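家庭料理の聞き書きプロジェクト「Lobo」 参加者募集

祖父母や親から口伝えで教わった料理、ありませんか?分量はいつも目分量、レシピはどこにも書いていない、でも家族みんなが味を覚えている。そんな一皿の話を聞かせてくださる方を探しています!

Loboは、各地の家庭の味を聞き取り、小さな冊子にまとめる活動です。前号には漬物と汁物の話がたくさん集まり、読者の方から「うちは味噌が先です」「いや、最後でしょう」と熱いお便りが届きました。次号のテーマは「台所のおやつ」。蒸しパン、芋もち、余ったごはんで作るおせんべい、なんでも大歓迎です。

お願いしたいこと
・聞き取り(オンラインまたは対面、2回まで)
・できれば一度、いつもの手順で作りながらのお話
・原稿の確認(メールか郵送)

料理の腕前は問いません。むしろ「たまにしか作らない」「母の作り方をうろ覚えで」という方のお話が、聞いていてとても楽しいのです。ご自宅の台所が使いにくい方には、調理できる場所をこちらで手配します。 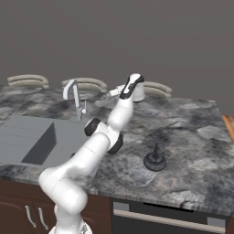 応募できる方
・18歳以上で、日本語または英語でお話しできる方
・思い出のおやつがひとつ以上ある方
ご家族やお友だちとの参加も歓迎です。お子さんの同席もどうぞ。

募集人数と謝礼
27名。謝礼として図書カード3,000円分と、完成した冊子を6冊お送りします。材料費は別途お支払いします(レシートを取っておいてくださいね)。

聞き取りの時期
2021年7月から順次。1回の長さは90分ほどで、平日の夜も調整できます。

応募方法
お名前、お住まいの都道府県、話したいおやつの名前を書いて、Lobo編集室の応募フォームからお送りください。おやつの正式な名前がわからなければ、家での呼び名で結構です。担当のディネシュ・ラナ(Dinesh Rana)が全部読んで、お一人ずつお返事します。ラナ自身はネパールの揚げ菓子セルロティの話を始めると止まらないので、お時間に余裕のある方はぜひ聞いてみてください。

定員になり次第、受付を終了します。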